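Trilteo releases first full trailer for animated feature Saarinen

December 24, 2022
By the film desk
2 min read

The first full trailer for Saarinen has arrived, and it gives a much better idea of what the film is about than the short teaser put out in July.

The teaser ran for less than a minute and showed little more than a lighthouse in fog and a boat with no one in it. The new trailer explains both. Saarinen is the name of the lighthouse, and the boat belongs to a girl called Ellgate, who has rowed out to ask the keeper why the lamp has stopped turning. The keeper is a heron. He has been in the job for 83 years and does not like visitors.

From there the two set off along the coast to find a replacement part for the lamp, stopping at harbours that have each been cut off since the light failed. Most of the trailer is spent on the journey – a market held on rafts, a tunnel full of moths and a long chase through a shipyard.
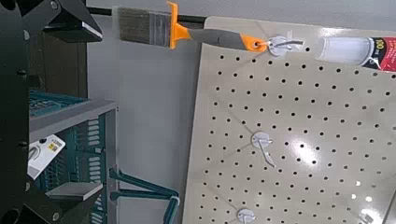
There is more dialogue than expected. The heron does most of the talking and gets most of the jokes, while Ellgate has only a handful of lines. The music is by the same team that worked on the studio's earlier short films, and the song that closes the trailer will also play over the end credits.

Saarinen is the first full-length film from Trilteo, a studio in the harbour town of Kudenow that has mainly made children's television until now. It has been in production for 7 years. The backgrounds were painted by hand and then scanned, with the characters animated on computer and placed over them. The studio said 311 painted backgrounds appear in the finished film, out of a much larger number that were started and dropped. 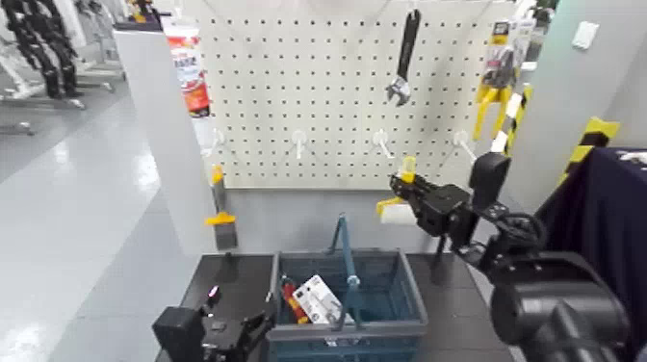
A wrench and a packaged pair of pliers on a white pegboard.

The style shows most clearly in the trailer's night scenes, where the brush marks in the sky have been left rough. Some of the daylight scenes look flatter, and the characters do not always sit well against the painted ground behind them. That may be less of a problem on a big screen than in a compressed online video.

The film was first planned for release this autumn, but was moved back so that the final act could be reworked. Trilteo said the ending had been changed after early test screenings, though it did not say how. Parts of the shipyard chase were also redrawn. 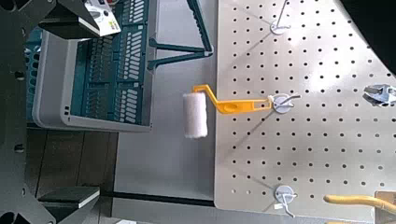 A teal crate with slotted sides and a grey rim.

Saarinen will open in 260 cinemas next spring, with a streaming release to follow. No date has been given for either. A second trailer is expected before then, along with a picture book based on the film's backgrounds.

The film has not yet been given an age rating.

Contact us | Corrections | Back to top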